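Site Visit Report: Kernier Open Day
Course: Introduction to Automation
Group members: Nhàn Đồng, Rehema Lyimo, Hiếu Đặng
Date of visit: 20/05/2026

1. Purpose of the visit

Our group went to the Kernier open day to see how a working lab sets up handling tasks for a robot arm. The course covers joint types, end effectors and basic control, but so far we had only worked in simulation. We wanted to compare what we do in software with what people do on a real machine. We also had to pick a topic for our August project, and the visit was meant to help with that.

The open day had a short talk in the morning, a demonstration and a question period. Liên Từ gave the talk and Leonidas Karras ran the demonstration. Our group was given the second demonstration slot, after a group from Cuvura.

2. The talk

The talk was mostly about planning. Liên Từ explained that the lab splits each task into reach, contact, grip, move and release, and that each part is tested alone before they are joined. She said that contact is where most of their time goes. A hand can be in the right place according to the joint readings and still push the object away when it closes.

She also talked about soft objects. A box keeps its shape, so its position and size are enough to plan a grip. A plastic bag changes shape when it is touched. The lab keeps a log of attempts and had 3000 entries in it on the day we came. A failed attempt stays in the log with a short note on what went wrong. Hiếu asked if the notes follow a fixed list, and the answer was that they started as free text and were sorted into types later.

3. The demonstration

The demonstration was held next to a window on the side of the building that faces the street. We stood behind a line of tape on the floor. Leonidas Karras had the stop button in his hand during the whole run and told us he would use it if anyone stepped over the tape.

The arm carries a hand with jointed fingers instead of the two-jaw gripper we use in our simulation. The fingers are made of gray segments with metal pins at the joints, and the tips are darker and rounded. Small screws can be seen at the knuckles. We were interested in this because our own model treats each finger as a single stiff part. 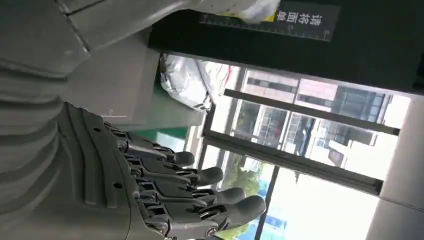
Rehema Lyimo

My part of the report covers the hand and the workspace. The hand was close to a crumpled silvery-white plastic bag, with a black cabinet on the other side of it. From the point of view of path planning this is a narrow place to work. The planner has to keep the fingers clear of the cabinet and the window, and it also has to allow for the size of the arm behind the wrist – something we left out of our simulation completely.

The light was also different from what we are used to. Daylight came straight through the glass, and the building across the way was very bright. In our simulation the light is the same everywhere. I asked if this causes trouble with shiny plastic. Leonidas said that reflections can hide the edge of a bag, and that the lab repeats its tests at different times of day for this reason.

We saw 3 runs. The first was slow, with a pause after each part of the task so that he could explain it. The other two were done without stopping. I wrote down the order of the movements but did not time them, so we have no speed data to report.

4. Comparison with our simulation

Our model uses a two-jaw gripper, a rigid box and an empty table. We ran it 200 times last term and were happy with the results, but the conditions were much easier than the ones at the lab. The main differences are the number of joints, the soft object and the things standing near it.

5. Plan for the August project

We will keep the simulated arm and add obstacles on 2 sides of the object. Nhàn will build the obstacles and Hiếu will change the planner so that it checks the whole arm. A soft object is too much for one term – we will use a rigid one and vary its shape between runs. I will keep a log with one line for each attempt, including the failed ones.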